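Notebook > Malevent Cell > Faults and Stops

August 30, 2024

Subject: Repeated protective stops on the second arm, dish transfer routine

The Malevent cell was released for the dish transfer routine this morning after the controller update. The run was planned as 68 cycles. Of these, 63 were completed. Four ended in a protective stop on the second arm, and one was ended by the operator with the emergency stop when the gripper came down off center over the dish. No injury and no breakage. The dish lid shifted and was put back by hand with the arm power off.

All four protective stops occurred in the same part of the path, during the wrist rotation that precedes the descent. The log gives a torque deviation at the wrist and nothing at the base or the elbow. The first arm was holding position throughout and recorded no fault.

Payload settings were checked first and agreed with the Idstead sheet. The routine was then stepped at reduced speed with the gripper open. At the far end of the rotation the gripper cable drew tight and pulled against the wrist. On the return it went slack again. The slack was set in January for the old gripper mount. The present mount turns further, and the cable route was not reviewed when it was fitted. That review should have been part of the change record and was omitted.

The off-center descent is not explained by the cable alone. The Trujillo vision log shows a late position update on that cycle, and the arm moved on the earlier value. The two faults are therefore entered separately.

Actions taken:

1. Wrist rotation limited in software to the range in which the cable stays slack. The limit is saved in the cell program and is not to be raised without a signed entry in this notebook.

2. Descent now waits for a fresh position value. If none arrives, the arm holds and raises a fault.

3. Work area left set up for the repeat run, with the covered petri dish on the clear plastic sheet and the rack, metal tray and scale toward the far side of the table. The gripper points down, and its cable hangs in a wide loop under the arm.

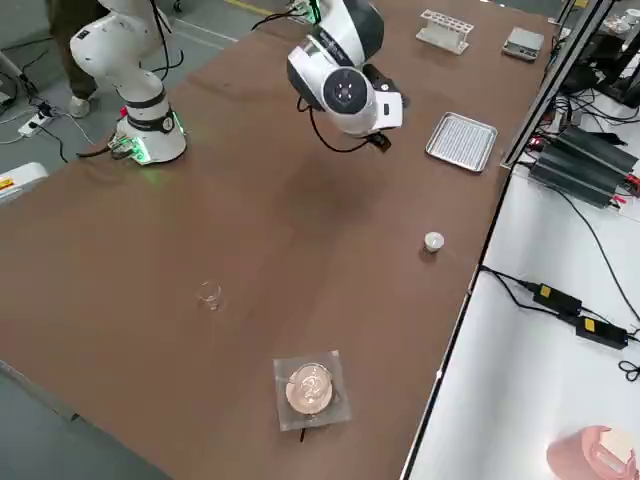
Open items

Longer cable and a strain relief clip to be requested from Hotis. Operation is limited to reduced speed until both are fitted - this includes demonstrations. Trujillo log to be kept with this entry.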